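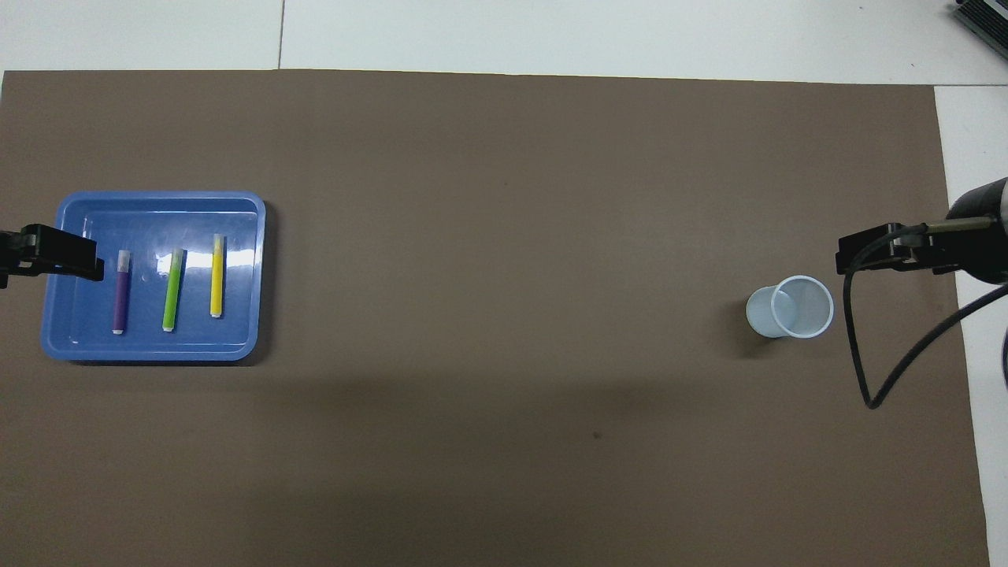

## Trorenine marker-to-cup result: does 39 out of 39 mean anything?

**hjara** wrote:

I've read the Noh write-up from the Flandcombe group twice now and I'm still where I started. The claim is that a two-arm policy trained on head-camera demos "generalizes over order and placement" when moving markers from a tray to a cup. They report 39 successes in 39 trials. I have never had a clean sheet on anything involving a cup, and I've been doing this a while.

My problem is the setup. Tray on the left, cup on the right, markers side by side with the caps all pointing the same way, bare mat in between. If that is the start state for every trial, I could script it. What is the policy learning that a fixed trajectory with a bit of jitter wouldn't give you?

Hipólito Jara

---

**sun_es** wrote:

I think you're being a little hard on them. The markers aren't in a perfect grid. The green one leans and the yellow one sits higher in the tray than the other two. A fixed trajectory would be off on at least one of those, and with a gripper that blocky you don't get much slack before you're pinching the tray floor.

Also, 3000 demos is not a small set. People have published on less.

---

**hjara** wrote:

A marker that leans a little is what you get when a person puts it down by hand. I don't call that placement variation. Show me one lying crosswise, or two touching, or one jammed against the rim. The paper says "randomized initial poses" and never gives a range.

And 3000 demos of what? If they're all like this one, that's one demo with noise on it.

---

**benchrat** wrote:

Has anybody here tried to run it? We have the Plistano arms and I got their checkpoint loading in February. Took me longer than I want to admit because the gripper limits in the config are in different units from the ones in the readme.

What I saw, for what it's worth: with our tray in the same spot as theirs, 5 out of 6. Then I slid the tray a hand's width toward the operator and it went to where the tray used to be. Closed on nothing, carried nothing over to the cup, opened. Very confident about it.

---

**sun_es** wrote:

@benchrat was your tray blue? Same mat? I'm asking seriously. If the color or the background is different you've changed two things at once, and I wouldn't blame the tray position.

---

**benchrat** wrote:

Tray is gray, mat is green. So yes, fair. But it did fine on the unmoved tray with those same colors, so I don't see how color explains the miss after I moved it.

---

**sun_es** wrote:

Six trials in one position and, what, one in the other? It's a hint. I wouldn't hang a paper on it, in either direction.

---

**hjara** wrote:

One miss is all I'd need if the claim is that it generalizes over placement, but ok, run more.

The other thing that bothers me is scoring. Read the appendix. A trial is a success if "the target marker is in the cup at the end of the episode." The target marker, singular. So three in the tray, one gets moved, success. The headline figure makes it sound like the tray gets cleared. Put all three in and the cup has stuff in it by the second marker, which changes the insertion completely. Starting from an empty cup every time is the easy version.

---

**latch_key** wrote:

I don't read the appendix that way. Section 4 talks about "sequences," and I took that to mean purple, green, yellow in any order. Why would they bother with three different colors if only one ever moves?

---

**hjara** wrote:

Distractors. Language prompt says "green marker," the policy has to pick green. Which would be a decent result if they said so and gave the confusion numbers. They don't.

---

**latch_key** wrote:

Then it's badly written and we're both guessing. I'd sooner ask them than call it inflated.

Separate question: why two arms? The tray is next to one and the cup is next to the other. Is there a handover over the middle of the mat or does the left arm go all the way across? I couldn't find it stated anywhere, and it matters a lot for how hard this is.

---

**benchrat** wrote:

In my runs the right arm came in and steadied the cup, and the left did the whole trip. No handover. It's a light plastic cup on our side too and without the second arm it tips if you so much as graze the lip. I can't say theirs does the same, only that their checkpoint did it here.

---

**sun_es** wrote:

That makes me like it more. Steadying the cup without being told to is a real behavior.

---

**hjara** wrote:

It's a demonstrated behavior. The operators did it, so the policy does it. I'm fine with that, it's what imitation is for. I object to the word "emergent" on page 2.

Here is what would change my mind, and none of it is expensive:

- the pose ranges, in centimeters
- success per marker and per full tray, listed separately
- a scripted baseline on the same start states
- a set with the tray and cup swapped

I've written to the corresponding author and asked for the first two. If they answer I'll paste it here.

---

**benchrat** wrote:

I can do the scripted baseline on our arms this week if someone reminds me what release height they use. I'll get a blue tray too, to keep Eun-seong happy.

---

**sun_es** wrote:

And a brown mat please :)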